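May 1, 2022
Yiran Tang

Gripper notes, Pinenon pads against Garnel pads

Continuing from the February pages. Jean Guthrie asked me to write down the pad comparison before we order more, so I try to keep it in one place this time.

What we compare: two sets of finger pads for the hand-held grippers. The Pinenon pads are the softer ones. The Garnel pads are harder and they keep their shape better after many closings. Everything else stays the same: same linkage, same handle, same camera mount, same software version on the recorder. I did not touch the trigger spring, because last time I changed the spring and the pads on the same day and afterwards I could not say which one made the difference.

Task: pick up a light carton, hold it upright, move it away from the chair and put it back. Light cartons are the worst objects for us. The walls give way easily and the trigger gives almost no feeling in the hand, so the person squeezes too much.

1. Closing position

With both pad types I tried first to close at the middle height of the carton. The Pinenon pads pushed the walls in before the carton left the surface. The Garnel pads did the same, only a little later. Closing on the lower corners is much better. The corners are stiff, and the two pads come in with a slant and sit against them from both sides. Also the printed face stays free for the camera, which Jean wants for the label reading.

One disadvantage: when the carton is held so low, it can tip backward if the wrist turns fast. I dropped it 4 times like this, all with the Garnel pads. With slow wrist it does not happen.
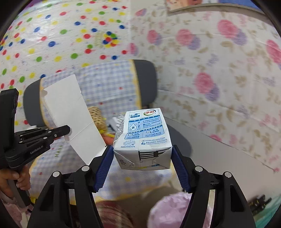

2. Two hands

For the second part we used the left gripper too, on the folded white cardboard. I wanted to know if the left tool disturbs the grasp of the right one. Mechanically, no. But the attention of the person goes to the left side, and then the right hand starts to close more and more without noticing it. I saw this in my own trials and Jean saw it in hers. Maybe a soft stop on the trigger would help — I will ask what it costs in travel.

The shorter finger tip is good for getting on top of flat cardboard. Getting under it is another story. Most times I had to push the piece a little against something before there was an edge to take.

3. Counts

100 trials per pad type, right hand only, lower corners, same person (me). Pinenon: 4 failures. Garnel: 21 failures, so 79 good ones. I count as failure a drop, or a dent that stays after opening. I am a bit surprised that the difference is so big. Before I believe it fully, Jean should repeat the Garnel set, her hand is steadier than mine.

The recorder stopped once, at frame 1357 of a Garnel trial. I repeated that trial and did not count the broken one. The file is kept in the Sidia folder, please do not delete it, I want to look at the time stamps.

4. Camera

The exposure is fine on the near objects. White carton and white cardboard side by side were my worry, but the edges are clear enough in the recordings I checked. The patterned walls behind give the tracking plenty of points. On the plain wall in the other room we lost the pose two times in February, so for now I stay with the patterns.

5. Open points

— Wear of the Pinenon pads. After the full set I see small marks on the ribs of the left pad, nothing on the right one. I do not know why only left.
— Jean proposes to replay some of the trajectories on the old Baxter. The fingers there have a different opening, so we need an adapter first. Drawing is not started.
— Mixed pair, one Pinenon and one Garnel. Probably a bad idea but it takes only a short time to try.
— Fuller cartons. All numbers in this entry are for the light one.

Pads are back in the drawer, Pinenon set in the bag with my initials. Jean, the 2 mm hex key is with me.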